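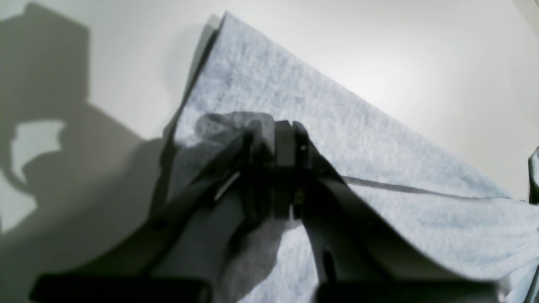 Fig. 1. Wrist view, towel gripped.

Progress report, Pandville cell (two arms, cloth folding)

Took over the cell in September. Grip kept drifting and the old notes from Allamau stop halfway through the calibration page. So, started again. Zero both arms, home the grippers, check finger travel, then cloth.

Pads first. Pulled all of them, cleaned the mounts, new ones on. Screws done up by hand, marked with paint pen, checked again after 30 cycles. Two had backed off. Threadlock now.

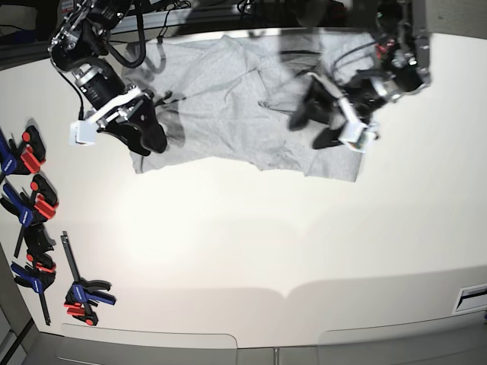
Dilruba Mondal asked whether we should drop the closing force before changing anything else, as the motors had been running warm. Fair point. Dropped it by 3 steps, temperature came down to 39 degrees and stayed there. Should of logged the earlier values, didn't.

Cables next. Right arm bundle was rubbing at the elbow, re-tied with more slack. Veton script for the homing routine now runs at startup, no more doing it from memory. 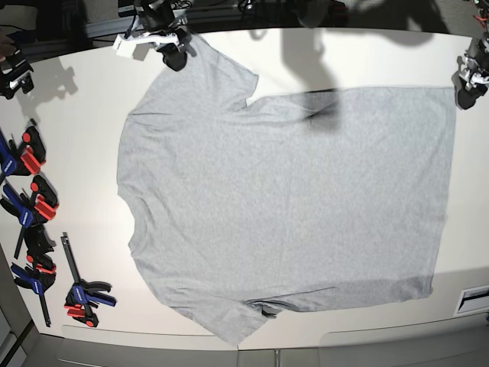
Wouldn't it be better to re-zero after every shirt, was one comment at the review. Tried it. Slow, and the offsets barely moved. We do it at the start of each session and after any crash.

Service interval set at 1,000 cycles, a guess until we have more data.
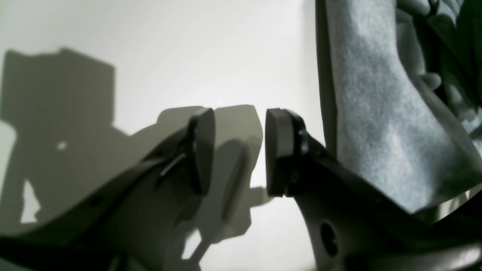

Pad alignment is the job that takes longest. Close slowly, stop short, look at the gap, adjust one side only. The tops of the two pads want to be nearly level, as they are in Fig. 4, and faces square before you tigthen. Pereyra shims still on order.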